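4.3 Priming and starting the pump after winter shutdown

This section applies to the Tradero 226 variable-speed pump installed on in-ground pools with a sand or cartridge filter. For above-ground pools, use section 4.5.

CAUTION: Switch off the pump at the breaker before opening the strainer lid. Do not rely on the timer or the keypad.

1. Check that the water level is at the middle of the skimmer opening. Add water if needed.

2. Close the air relief valve on the filter one half turn short of tight.

3. Unscrew the strainer lid counterclockwise. Remove the basket, rinse it, and inspect it for cracks.

4. Wipe the lid O-ring and its groove. Apply a thin film of silicone lubricant. Petroleum jelly will swell the ring.

5. Fill the strainer housing with water up to the suction port. Refit the basket and lid. Hand-tighten only.

Note: Winter plugs, gauges and spare rings removed in the fall should be stored indoors in one bin with a lid – small parts left on the equipment pad are the most common cause of a delayed opening.
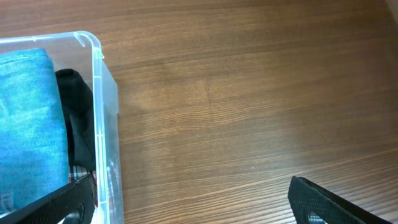
Text: Dagmar Machala, Technical Documentation, Busto Pool Equipment
Revised May

6. Open the suction and return valves fully. On Motaung three-way valves, the handle points to the closed port.

7. Turn on the breaker and press START. The pump runs at priming speed until flow is detected.

8. When a steady stream of water comes from the air relief valve, close it.

9. Record the clean filter pressure on the card inside the controller door. Backwash or clean the filter when the reading rises 8 psi above this value.

If the pump does not prime within 16 minutes, it stops and the display shows E31. Switch off the breaker and repeat steps 3 to 7. If E31 returns, check the suction line for an air leak at the unions.

CAUTION: Do not run the pump dry. Seal damage from dry running is not covered by the warranty.

For heater start-up on the Flarnham model, continue with section 4.4.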